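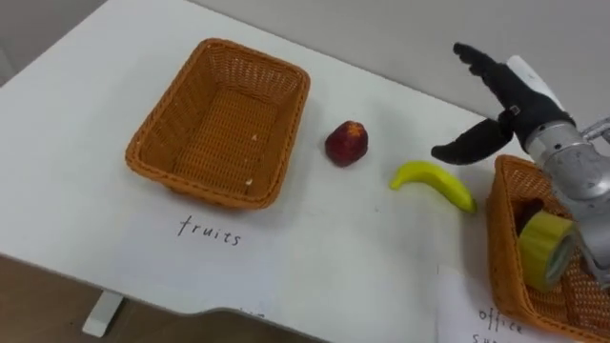
Equipment Planner, Robot Cells (part time, Skustdale)

Undeo is growing its sorting bench from 2 arms to 4, and we need someone who loves a good budget! You'll work with Armindo Louro on the whole shopping list: arms, grippers, spare fingers, tables, cables, and the service plans that always cost more than the first quote. We have 42 line items so far and the Herex quotes are due in May.
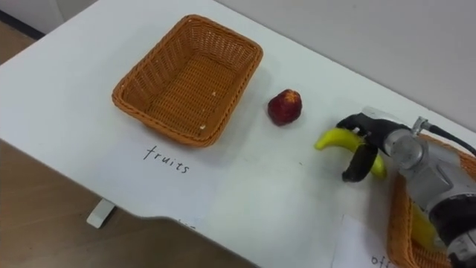

Grippers are where you'll start, as they're the biggest open question in the plan. We want to compare two-fingered models like the black one holding the banana with the softer hands Yin offers, and work out what each costs us over its life. Baskets and handwritten labels like "fruits" are the cheap part, but they go in the budget too.

You should be happy in a spreadsheet, comfortable calling suppliers, and curious enough to come stand at the bench and ask questions. Robot experience is welcome, though we'll gladly teach you. Purchasing for a lab, shop or kitchen counts!

Send a resume and a short note to Armindo, quoting job 374.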